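### 3.2 Storage density and retrieval time

Household storage was coded from the inventories kept at the Danderen and Jevel sites. Each record lists one item, the surface or compartment where it was kept, and the number of days since it was last moved. After duplicates were removed, 673 records remained. Items kept on open surfaces were coded separately from those in shelving, as proposed by El Khatib in the pilot round.

Compartments were treated as single locations regardless of depth. A unit with two openings therefore contributes two locations – the divider itself is not coded. Trophies and other display items were kept in the sample, as they take up surface area in the same way as items in daily use.

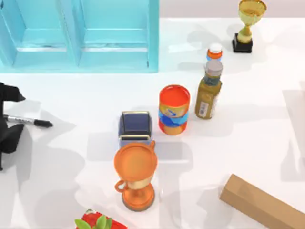 **Figure 4.** Rendered tabletop with a light blue two-compartment shelf unit and assorted household objects.

Retrieval time was measured for 80 participants, each of whom was asked to find 16 named items. Trials longer than 200 seconds were scored as failures. Median times were lower for items on open surfaces at both sites, but the gap narrowed when the compartments were labeled. The Yurchenko index was computed per household and entered as a covariate; dropping it did not change the sign of any coefficient in Table 2.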